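Netlow has released version 5 of Bravo, its planning and control software for two-handed manipulation. The update, dated 24 August 2019, replaces the fixed grasp library with a planner that recalculates the approach path 30 times a second.

Facundo Acuña, who leads the planning work, said the old release handled open shelves well but stalled at narrow openings — microwaves in particular.

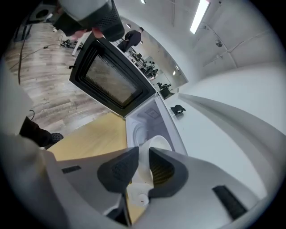 The new planner treats door and cavity as one jointed model and keeps a margin of 8 mm around the held object. Logs can be replayed step by step in Trirbridge, the firm's viewer, which now marks the point at which a plan was dropped.

Bravo 5 needs a full recalibration after installation. Support for the May release ends in 22 weeks.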